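Re: [cloth-manip] relabeling failed grasps instead of tossing them

On the list last night, 9:40 pm, it was written:

> We've been throwing out every episode where the gripper
> comes up with nothing. Seems wasteful, but when we left
> them in, the policy learned to hover and dither over the
> cloth. Has anybody tried keeping them with a different
> label? Curious whether it helps on anything thicker than
> a napkin.

Yes! We've been doing this at the Graltgate lab since October and I've been meaning to write it up for the list, so thanks for the nudge.

What we do is pretty simple. Any episode where the fingers close and the towel doesn't come along gets cut at the moment of closing. The part before the cut stays in training as an ordinary approach, and the closing itself goes to a separate little head that only predicts "got it / didn't get it." The policy never gets to imitate the fumbling afterward, and I'm pretty sure the fumbling is where your hovering comes from (ours did it too, it looked like it was petting the cloth).

With the discard rule we had 2475 usable episodes left in the Prornonton set. Training on those alone, we got 2 clean folds out of 7 on a towel the policy hadn't seen. With the relabeled ones put back in, same towel, same starting poses, it was 5 out of 7. I know, I know, seven trials. We're running 60 next and I'll post whatever comes out, good or bad.

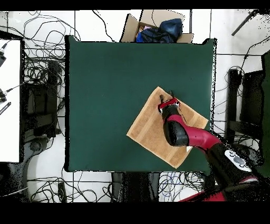 Gripper down on the tan towel, seen from the head camera.

Terry cloth is the thick stuff you were asking about, and I think it's where the extra head earns its keep. On thin napkins the gain was so small I wouldn't bother. Starting angle matters a lot too. We stopped squaring the towel up with the table and now turn it every which way, and the first week of that was ugly!

One thing I haven't figured out: where to put the cut when the fingers catch a bit of cloth and then lose it halfway up. Right now we cut at the slip, but the folks on the Jastunmont project cut at closing no matter what, and their numbers look fine. If anybody has tried both on the same data, please holler.

The relabeling script is in the Gebremichael repo under tools. It's messy, and it assumes your gripper width is logged in millimeters, so check that first (ask me how I lost an afternoon).

> Also, does anyone weight the failures down?

We tried it for a bit and couldn't see a difference, so we dropped it.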